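Nerent hand-held gripper, two-hand set

Nerent is the gripper pair we built for our own manipulation study, and we like it so much that it now has a page of its own! You hold one in each hand, do the task the way you normally would, and the wide-angle camera on each gripper records it. The recordings train a policy that runs on a robot arm fitted with the same fingers.

The body is light gray with a smooth matte finish, and the V-shaped pad has a ribbed inner surface that holds on to slippery things surprisingly well. A printed square marker rides on top, so each gripper can work out where the other one is whenever it comes into view.

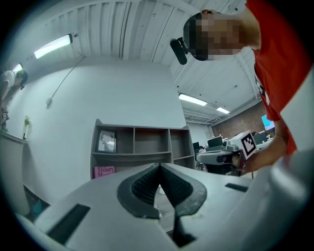 The set can also be used with a small head camera, and we'd really encourage you to try it. In our October study we collected 300 demonstrations of a two-handed sorting task called Segers, then trained the same policy with and without the head view. Out of 50 test runs each, the policy with the head view finished 81 percent more of them. We were thrilled – we had hoped for a small bump at best.

What changed most was the reach at the start. With gripper views alone, the arms often drifted before the first object came close. Once a pad was near the object, both versions behaved much the same.

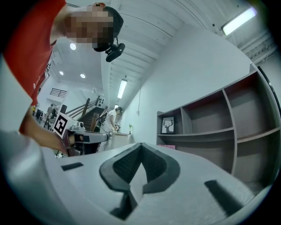
Collecting in ordinary rooms matters too. We left the lights and furniture alone, let people walk by, and moved to a new spot after every 21 demonstrations. It's a bit more work than staying at one table (and you do get tired of carrying the case), but the policy copes far better in a room it hasn't seen.

In the set: two grippers, two markers, spare pads, charging cable, carrying case. The head camera is sold separately under the name Clekard.

Recordings open directly in Grinar, our free labeling tool.

Page updated January 22, 2022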